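22 Oct 2025 — the stamping job, and the arm that wouldn't let go

Still buzzing from today, even though we lost most of it to a fault!
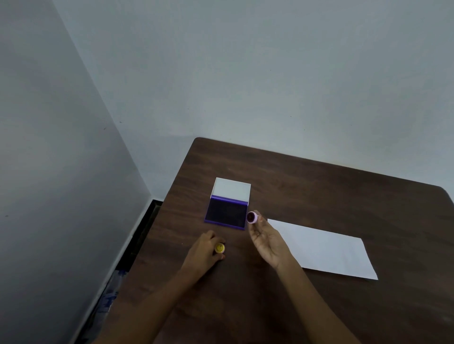

Before lunch: by hand

Spent the first hour stamping the way people do it, one colour in each hand, purple pad open on the table and a sheet of paper beside it. I love this bit. You notice how much your fingers sort out on their own — how far to tip the stamp, how hard to press. All of it goes into the notes for the arm at Cinholm.

After lunch: the fault

Vidal (our arm, the older of the two) did 12 good prints and then stuck. It pressed down on the pad and carried on pressing. The force limit should have stopped it at 8 newtons and it sailed straight past. I hit the stop button, my heart going like mad, and the pad had a lovely deep dent in it. No fingers anywhere near, thank goodness, but I'd been reaching in to straighten the paper two prints earlier, and that's going in the report in big letters.

Found it by teatime! The log showed the force reading frozen for the whole push. A loose plug at the wrist, so the arm was working from an old number and thought it was touching nothing. Skumunia's software never checks whether the reading has gone stale. It will now.

New rule until the fix is in — hands out of reach whenever the motors are on. Ruvville want 2000 clean prints by February and I still think we can do it. Must order another pad.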